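Welcome to the bits-and-bobs gallery from our Saturday repair table at Zavurstead, where Na-rae Jin and Maxence Collet have been sorting through the spare parts we were given (and goodness, there are a lot of them!). We do love a good rummage, so do take your time over it.

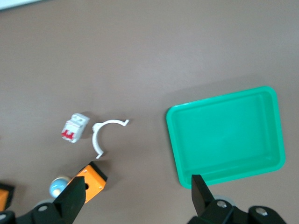 Zavurstead Mender, Issue 70

A little white circuit breaker with its cheerful red markings, and next to it a curved white clip of the kind you might use to hold a pipe or a cable. The orange box with the black edges looks rather like a push-button control box, and the green tray is still waiting for its first part.

Bit-na Sung would like the small white pieces kept together, please, as they do wander off so easily. If you have odd clips at home in a drawer, bring them along in April and we'll gladly find room for them, however peculiar they are.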